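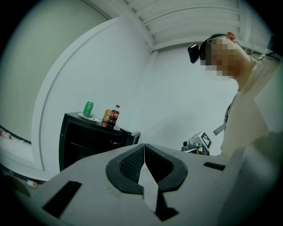
Figura 1. Garra manual junto a um armário preto com bebidas; à direita, um segundo dispositivo com marcador quadrado.

Planeamento e Orçamentação de Equipamento
Aula 6 — Garras manuais e postos de recolha: do pedido à encomenda
Apontamentos de apoio, versão de 15 de julho de 2020

1. Âmbito

Estes apontamentos cobrem a compra de garras manuais com câmara e do material que as acompanha. Não tratam de braços industriais, que ficam para a aula 8. Parte-se do princípio de que o aluno já sabe ler uma ficha técnica e preencher um pedido de cotação.

O caso de trabalho é o laboratório Beyene, que pretende equipar dois postos para tarefas de manipulação de objetos domésticos: latas, garrafas pequenas, pratos. O orçamento é fechado e não admite reforço durante o ano.

2. O que se compra quando se compra uma garra

O erro mais comum nos trabalhos dos anos anteriores é orçamentar só o corpo da garra. Um posto em funcionamento inclui pelo menos:

Corpo da garra e mandíbula
Superfícies de contacto (na Figura 1, a zona escura com textura de malha, dentro da mandíbula)
Câmara da garra e respetiva lente
Marcadores de posição impressos, com suporte rígido
Câmara de cabeça para o operador, se o protocolo a pedir
Cabos, baterias, carregadores e cartões de memória
Mobiliário e objetos de teste

As superfícies de contacto são consumíveis. Devem aparecer numa linha própria do orçamento, separada do corpo. O mesmo vale para os marcadores: o custo unitário é baixo, mas um marcador riscado ou dobrado tem de ser substituído e convém ter folhas de reserva desde o primeiro dia.

O corpo da garra risca-se com o uso. O da Figura 1 tem a superfície ligeiramente marcada. Riscos deste tipo não entram no cálculo da vida útil, exceto se o contrato for de aluguer; nesse caso, ler com atenção a cláusula de devolução.

3. Comprar ou alugar

Foram pedidas duas propostas para o caso Beyene.

Proposta A, Broston: compra. Preço por garra: 1519 euros, com câmara incluída. Conjunto de consumíveis para um ano: 258 euros por garra. Garantia de 2 anos, sem cobertura das superfícies de contacto.

Proposta B, Jemier: aluguer. Mensalidade de 473 euros por garra, consumíveis incluídos. Substituição em caso de avaria. Caução equivalente a uma mensalidade.

Cálculo para uma garra, primeiro ano:

Compra: 1519 + 258 = 1777 euros
Aluguer, 12 meses: 12 × 473 = 5676 euros
Aluguer, 3 meses: 3 × 473 = 1419 euros
Aluguer, 4 meses: 4 × 473 = 1892 euros

A caução não entra nestas contas por ser devolvida, mas entra no plano de tesouraria. O ponto de equilíbrio fica entre o terceiro e o quarto mês. Para uma campanha curta o aluguer é defensável. Acima de três meses, a compra sai mais barata, mesmo que o equipamento fique parado o resto do ano.

Atenção: a comparação só é válida se as duas propostas cobrirem o mesmo material. A da Jemier não inclui câmara de cabeça. A da Broston também não, mas permite acrescentá-la como opção. Confirmar sempre por escrito.

4. Espaço e mobiliário

Antes de fechar a encomenda, verificar a sala. Pontos a levantar no local:

Altura e profundidade da superfície de trabalho
Acabamento da superfície (os brilhantes podem criar reflexos)
Iluminação do teto e das paredes
Percurso dos cabos, tanto junto ao chão como à altura do operador
Espaço livre para o operador se inclinar sobre a superfície com a garra na mão

Este último ponto é muitas vezes esquecido. O operador trabalha debruçado, com a cabeça perto da garra, e uma superfície demasiado baixa acaba por limitar o tempo das sessões. Se for preciso comprar mobiliário, a verba sai da rubrica de instalação — não da rubrica de equipamento.

5. Objetos de teste

Os objetos são baratos e por isso raramente são planeados. Recomenda-se uma lista fixa, com formas e materiais diferentes. Latas e garrafas com rótulos coloridos distinguem-se bem no vídeo; um prato branco raso é mais difícil de agarrar pela borda e serve para testar os limites da mandíbula. Prever a reposição das latas, que amolgam.

6. Prazos

Para ter os postos operacionais no início do semestre, o pedido de cotação deve sair em junho. A integração do software de registo, no caso Beyene entregue à Trikton, só começa depois de as garras estarem no laboratório. A instalação e a calibração devem ter datas separadas no plano.

7. Exercício para entregar

Refazer o cálculo da secção 3 para duas garras e um período de 2 anos, com consumíveis pagos em cada ano. Acrescentar uma linha para mobiliário e outra para objetos de teste, indicando a origem dos preços usados. Apresentar o resultado numa tabela de uma página, com uma recomendação escrita de, no máximo, dez linhas. Os trabalhos sem fonte para os preços são devolvidos.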